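I put off buying a new work table for years, and the Rantala from Pledham is the one I finally brought home to Plendthorpe. It came in a flat box, 24 kilos of it, and my neighbour Farzana Jayasinghe very kindly took the other end up the stairs (thank you, Farzana!).
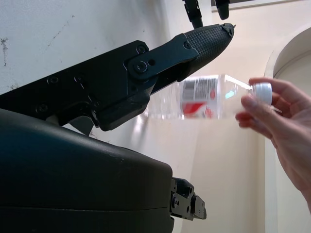

Assembly took me two cups of tea and one small argument with the instructions, which show the left leg upside down. The top is a lovely matte white, easy on the eyes under a lamp, and it doesn't wobble even when I lean on it to cut fabric. My one grumble is the finish — it marks more readily than I'd hoped, and pencil takes a fair bit of rubbing to shift. I'd also have liked a darker colour to choose from.
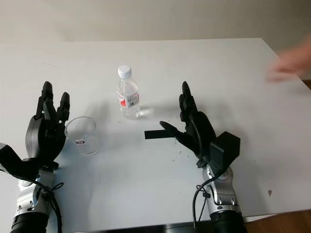 White matte tabletop against an off-white wall, with a few faint scuffs.

I'd still buy it again, though I'd wait for the May sale and put the savings toward a decent cutting mat.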